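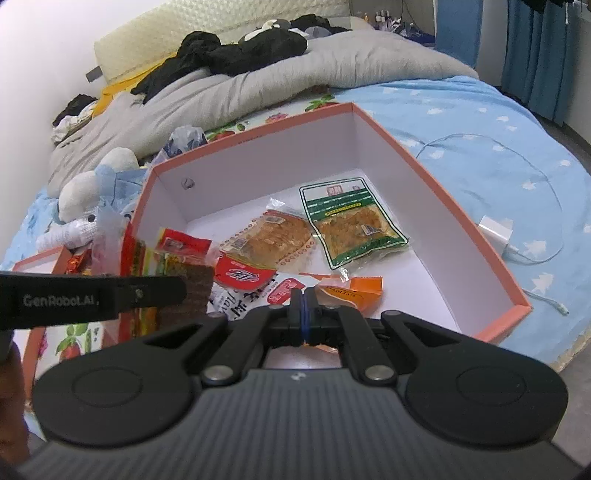
## Spring stand check, Skallbridge lease

27 Apr 2001

Okay guys, I finally got out there and went over everything that's hanging or standing on the property. Same sheet as last year with my comments under each line. An x means it passed, a blank means somebody needs to do something before we hunt out of it. If I wrote a lot, it's because I had a long walk back to the truck and plenty of time to stew on it!

### Creek ladder stand (the two-man)

- [x] **Ladder sections seated, pins in**
 All good. One pin had a bread tie for a keeper, so I swapped in a real clip. Whoever did that, I'd like a word.
- [x] **Rungs straight, no cracked welds**
 Ran my hand down every one of them. Surface rust on the lower part but nothing flaking.
- [ ] **Ratchet straps**
 Both need to go. They've been in the sun since before last season and the top one has gone fuzzy and stiff, and it's grown into the bark a little. I cut the crossed pair off the back and left the stand tied with rope so it won't fall over. Rope is NOT for climbing, I hung orange tape on the bottom rung, please leave it there until the new straps are on.
- [x] **Seat and rail**
 Squirrels got one corner of the cushion. Sits fine.
- [x] **Shooting lanes**
 Walter Sotelo trimmed these in the winter and they look great. There's one dead limb over on the left that I couldn't reach with the pole saw.

### Varnik hang-on, oak ridge

- [x] **Platform cables**
 No broken strands, no kinks. I bent the plastic sleeves back and looked under them too, which takes forever, but that's where the rust hides.
- [ ] **Bolts and nylon nuts**
 One nut on the seat bracket spins with my fingers. I didn't have the right size on me (of course). I'll bring a handful in May and do all of them, they're cheap.
- [x] **Tree itself**
 Still alive, leafing out nicely. I knocked on it all the way around with the hammer and didn't hear anything hollow.
- [ ] **Climbing sticks**
 Third one up has slid and leans to the right. I think the tree is tapering more than we figured when we hung it. Needs to come off and go back on lower. Two-person job, I'm not doing it alone.
- [x] **Safety line from ground to above the seat**
 New last fall, looks new now. Slid the knot all the way up and down and it grabbed every time I pulled on it.

### Old wooden box blind by the food plot

I know everybody loves this thing. I love it too, I shot my first decent eight-point out of it. But it's getting old.

- [x] **Legs and cross braces**
 Poked every post at ground level with a screwdriver. Northeast one is soft on the outside but firm once you get in a bit. I passed it for this year only and I'm going to look again before the opener.
- [ ] **Steps**
 Second step from the top is cracked end to end. Don't trust it. Dorin Lungu has some treated two-by-six left over from his deck and said we could have it.
- [ ] **Floor**
 Give under the left chair. You'd feel it if you shifted your weight. I want to pull the carpet up and see what's going on, and I have a bad feeling, because that carpet was soaked.
- [x] **Windows slide without squealing**
 Candle wax in the tracks. Best trick I know, works every time.
- [ ] **Wasps**
 Yes. Big yes. I did not finish checking the ceiling and I'm fine with that. Going back early some cool morning with the long-range spray.

### Harnesses in the tote

- [x] **Labels readable, dates checked**
 The two newer ones are good.
- [ ] **Webbing and stitching**
 The old green one has a pulled seam on the leg strap. I took it home and cut it up so it can't sneak back into the tote. If that was yours, sorry, I owe you a beer but you don't get the harness.
- [x] **Buckles**
 All click and hold. One was full of sand, rinsed it out in the sink.
- [ ] **Suspension relief straps**
 Should be one with each harness and there isn't. Check your packs and your truck seats, please.

### Ground stuff

- [x] **Gate and chain**
 Combination is the same. Lock was sticky, gave it some graphite.
- [ ] **Property line signs**
 Back side along the Triantafyllou place is missing a bunch. It's 926 acres so I didn't walk all of it, just the stretch between the creek and the power line. Over 400 yards in there without a single sign you could read.
- [x] **First aid box in the shed**
 Restocked. Took out the aspirin that had turned to powder.
- [ ] **Range bales**
 Shot out in the middle. You can keep using them if you aim for the corners, but I had an arrow poke clean through at 28 yards and I was not real happy about digging it out of the bank.

### What I need from people

Straps first. I want 3 for the creek stand, the wide kind, not the skinny ones from the bargain bin. Periklis Papadakis gets a discount at the farm store so I'm hoping he'll pick them up and I'll pay him back out of the kitty.

Work day sometime in May. Box blind floor and steps are the big job, then the sticks on the ridge. Bring your own harness if you're going up anything, even if you're only going to be up there for a minute (Dorin, I'm looking at you!). Bring gloves too, the greenbrier along the creek trail is awful this year and my forearms look like I wrestled a cat.

Oh, and there's a nice shed lying on the shed bench, left side, pretty chewed. Found it under the ridge stand. If anybody picked up the right one this spring let me know, I'd love to put them together.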